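Watching order for Jullano, and is the director's cut worth it?

Posted in Film and TV > Series help

marlowe_st_kilda
Hi everyone, long-time reader, and I think only my second post, so be gentle with me! My sister and I have finally decided to sit down with Jullano after hearing about it from practically everyone at my work for the last couple of years. We both love a slow-burn family drama and we're fond of anything where the actors in the small parts look like they've lived a whole life before walking on.

What has us stuck is the order. The box set I picked up at the library has three seasons, a feature-length prequel called Prostwood, and a disc marked "director's cut" that seems to be a longer go at the first season finale. The booklet puts Prostwood first, but a fellow at work said to leave it until after season two or I'd spoil the best thing in the show. He wouldn't tell me what the best thing was, so I couldn't argue with him.

Also, is the longer finale a replacement for the ordinary one, or an extra? We have the set until Saturday week and we're not fast watchers (she falls asleep by half past nine, bless her), so I'd rather not sit through the same episode twice if I can help it. No spoilers please, or only very small ones.

tea_and_matinees
Oh, I envy you seeing it fresh! I've been through the whole thing three times now, once with my mum, who talked all the way through and still picked the ending before I did.

Your workmate is right. Prostwood is set first but it was made after season two, and it's written for people who already know the ferryman. He's a fairly minor figure in season one, nearly always at the edge of a conversation, and the pleasure is in slowly working out how much he knows. If you watch the prequel first you'll know by the opening titles, and every scene he's in goes a bit flat. So I'd go season one, season two, Prostwood, season three. 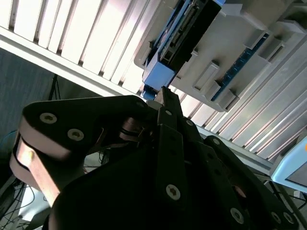 As for the finale, watch the longer one in place of the broadcast version. It runs 21 minutes over the original and most of that is given to the older sister, whose story was cut to ribbons for television. There's a kitchen conversation in it that I think is the best acting in the series, and it's hard to believe anyone left it out. You don't lose anything from the short version apart from a bit of music over the end credits, which you can catch on the season two recap anyway.

One small warning, and I don't count it as a spoiler: episode four of season one is dreadfully slow. We nearly gave up there. Make a big pot of tea and push through, as five and six are where it finds its feet and you'll be cross with yourselves if you stop.

If your sister nods off early, season two is kinder to you. The episodes are up to 40 minutes and most of them have a natural pause in the middle where you can stop and not lose the thread. Season three is another matter, and I'd keep that for a weekend afternoon when you're both well awake.

Dekker
booklet order is fine. its the order the makers put it in. I watched it that way and enjoyed it, didn't feel anything was ruined. the ferryman stuff gets overstated on here

skip the directors cut unless you're mad keen, the sound is a lot quieter than the other discs and we had the volume right up to 11 to hear the kitchen bit

grerkanier_fan
I'm with tea_and_matinees on the order, though I'd add one thing. If you get to the end and find yourselves missing the cast, look out for Grerkanier, which has the same writer and at least four of the same faces. It's a comedy, more or less, and the actor who plays the ferryman has a much bigger role and clearly had a lovely time with it. I went in expecting something just as gloomy and laughed so much in the first episode I had to go back for the dialogue I'd missed.

It's true about the quiet sound on that disc, by the way. Turn the subtitles on and you'll be right. They're under "Languages" on the second page of the menu, which took me far longer to find than I'd like to admit.

marlowe_st_kilda
Thank you all, that's so helpful! We'll go with Prostwood after season two and the long finale with subtitles on. We start tonight, and I've put the kettle aside for episode four.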